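The Cherry Plates

Ieva Grigaitė began collecting printed plates when she moved into a two-room apartment in Rarnimow with no dishes of her own. The first came from a box at a flea market. It had a chip on the back, and she still eats from it.

Her shelf now holds 207 plates, most of them small and meant for one person. She likes fruit prints best – cherries above all, then plums. Square plates are harder to find than round ones and harder to stack, so she keeps felt between them.

Rasmus Sakalauskas runs Skalia, a secondhand dish store two streets away. He says people used to ask for full sets. Now they buy one plate at a time, and the plain white ones sit.

Grigaitė uses everything she owns. Lunch is often cold: bread, a pickle, a slice of ham. She puts the ham down first and cuts the bread at the table.

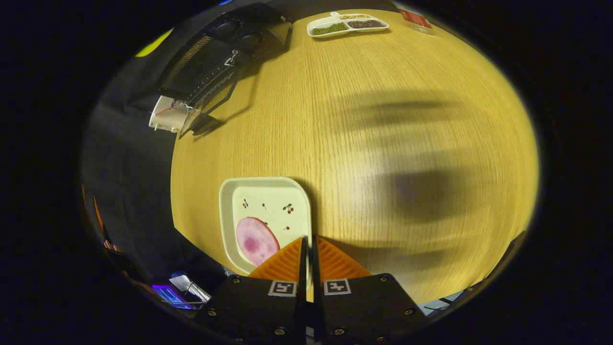
Can old printed plates go in the dishwasher?

Wash them by hand in warm water with a soft cloth. Prints on top of the glaze can fade in a machine, and gold edges go first.

Skalia gets its next boxes in September.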